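Section 4: Preparing the cell for a cutlery wrapping run

4.1 Before you start
Read the Plavano cell rules, form 3186, before anyone reaches over the table. The supervisor for the shift (Lalit Ahuja or Geeta Pathak) signs the form and keeps it at the bench.

4.2 Set-up
1. Press the stop on both arms and wait for the drives to go quiet.
2. Lay the yellow napkin near the front centre of the table, within reach of both grippers.
3. Set the baskets toward the back. Items that aren't part of the task may stay on the table if they are listed on the form.
4. Check each cable along its full length. Cables must not lie across a joint.
5. Wipe the wrist camera lenses with a dry cloth.
6. Step back behind the floor line, release the stops and call out “clear”.

The napkin and the orange cutlery, from three cameras: 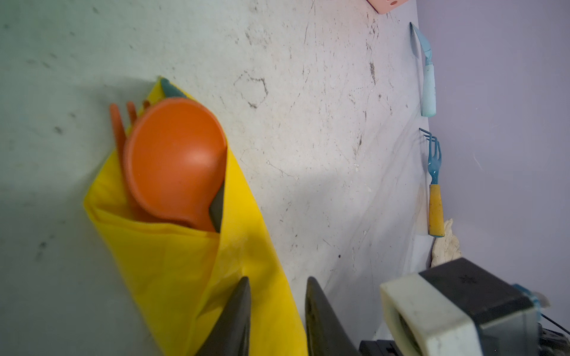
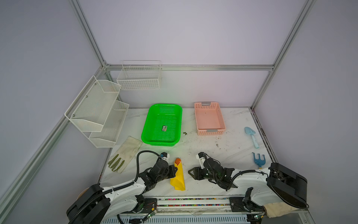
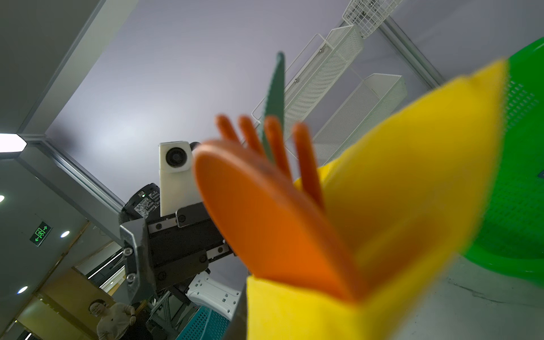

4.3 Running
7. Start at slow speed for the first 13 cycles. Go to normal speed only after the supervisor agrees.
8. One person watches the arms and keeps a hand free for the stop. That person does not log data or answer the phone.
9. If a piece of cutlery drops, let the cycle finish – do not reach in to catch it.

CAUTION: The fingers can pinch at any speed. Both arms must be stopped before you straighten the cloth, even for a small fold.

NOTE: Fault 899 means the two arms have asked for the same space. Stop, move one arm back by hand guide and restart from step 6. The arms may take up to 20 seconds to respond.

4.4 Afterwards
10. Park both arms and press the stops.
11. Write any fault codes on the form and give it to Kanchan Sandhu for filing.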